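Unance Releases Beka 4, a Planner That Knows When to Leave the Crumbs

LIDASLEY, March. Unance today released Beka 4, the latest version of its planning software for robots that work at tables, sinks and other places where people eat and then walk away.

Beka takes one plain request, such as "clear up," and turns it into an ordered list of moves. Earlier versions planned the whole list first and then defended it to the bitter end.

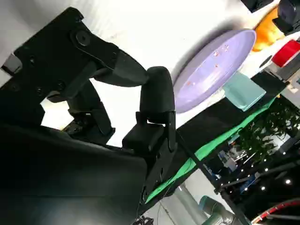

Version 4 replans after every step and throws out whatever no longer makes sense. It ships with 9 ready-made table routines and a log viewer that lists each dropped plan with the cause. In-house testing covered 329 runs, and the team has read more of those logs than it cares to discuss.

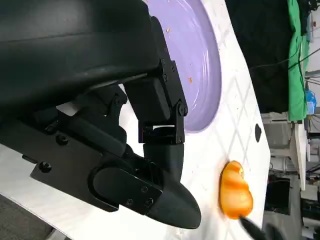

Rustad, the integrator that had early access, said the log viewer alone would have saved it most of last winter, and asked why it had taken four versions to get one. Unance considers this a fair question.

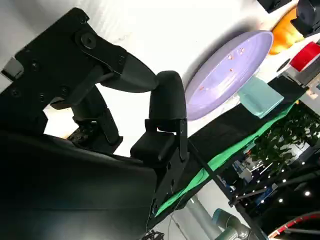
Most of the new work went into deciding what counts as finished. Beka 3 treated anything left on a surface as an object to be picked up, one at a time, with great ceremony. Give it a plate with a few reddish crumbs on it and a sponge leaning on the rim, and it would plan a separate grasp for every speck. Beka 4 groups such specks as residue and looks for a wiping tool first.

The update also fixes 167 reported bugs, including one that was filed as a feature.

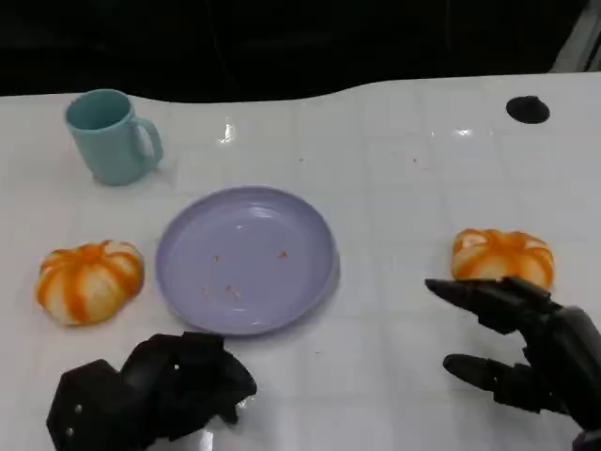 A tabletop with a mug, a plate and two pumpkin-shaped buns, between a pair of robotic hands.

Beka 4 is available now to current license holders. Online demos run every Wednesday; sign up through the Unance press desk.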